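Instituto Hesosetti abre programa de verão em geometria não comutativa

O Instituto Hesosetti de Matemática vai receber em julho um programa de verão dedicado à geometria não comutativa e às suas relações com a teoria dos grupos. As inscrições estão abertas até ao fim de maio e devem ser feitas na página do instituto.

O programa tem 30 lugares para estudantes de doutoramento e 22 para investigadores em início de carreira. Segundo a organização, chegaram já 178 manifestações de interesse, um número superior ao da edição anterior, que se realizou em Zustdale. 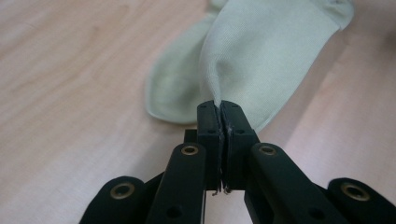
As aulas da manhã serão de caráter introdutório. O primeiro curso trata dos triplos espectrais e da fórmula do índice local; o segundo é sobre a K-teoria das álgebras de grupo reduzidas, com atenção especial aos grupos hiperbólicos. Pede-se aos participantes que conheçam a análise funcional ao nível de um mestrado. Não é necessário ter trabalhado antes com a cohomologia cíclica, que será apresentada desde o início.

À tarde haverá sessões de problemas e comunicações curtas. Uma destas sessões será reservada à Conjetura de Baum–Connes com coeficientes — um tema que a edição anterior deixou de fora por falta de tempo.

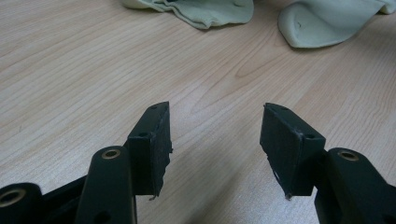
O Fundo Steinarsdóttir concede bolsas de viagem aos estudantes que não tenham apoio da sua universidade. Quem deseja candidatar-se deve enviar uma carta de motivação com um máximo de 2000 caracteres e o nome de um professor que possa dar referências. Os resultados serão comunicados por correio eletrónico em junho.

As notas dos cursos vão ser publicadas na série Cadernos Pemunari, em acesso livre, depois da revisão pelos docentes. As línguas do programa são o português e o inglês.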